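I'd been promised twenty minutes with Ye-seo Sung and got well over an hour, which is what happens when you ask a battery person about batteries. She looks after charging at Hikeck, the small phone maker behind the Bullow, and she'd already pulled hers out of her coat before I'd sat down.

"Go on, ask me about fast charging," she said. "Everybody does."

So I did! The Bullow takes 31 watts, and plenty of rivals shout about far more. Doesn't that bother her?

"It bothered the sales team," she laughed. "We had a 65 watt version running in March. It was lovely for a week and then the back got warm enough that I didn't want it on my pillow. People do put them on their pillows, you know."

I do know (guilty). She's a big fan of stopping the charge at 80 per cent overnight, and the Bullow does this by itself unless you dig into the settings. I told her I'd switched it off on day two, as I like seeing a full battery in the morning. She winced.

"You and my mum. Fine, but leave it on at weekends, at least. Do that for me."

We got on to repairs next. Hikeck sells the replacement cell through Ommont, and you can swap it with one ordinary screwdriver and a bit of patience. Mine took me most of an evening, mainly down to a tiny ribbon cable. Sung wasn't surprised. "That cable was a row. I wanted it longer, Higuchi wanted it shorter, they make the board, they won. It'll be longer on the next one."

Ooh, the next one? She went a bit quiet there, then admitted it will be heavier. "I carried a test unit for 283 days and I stopped noticing the weight after the first few. I did notice not carrying a charger."

No date, no price, and she wouldn't let me hold it. I did ask twice. 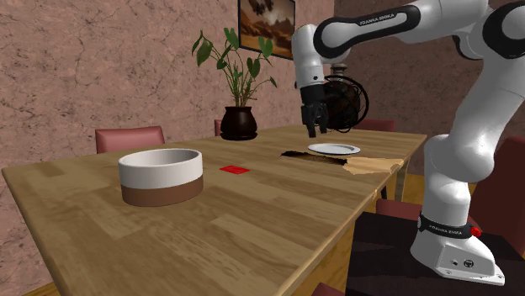 Bowl, plate and a flat red card or block on a wooden table. Computer render.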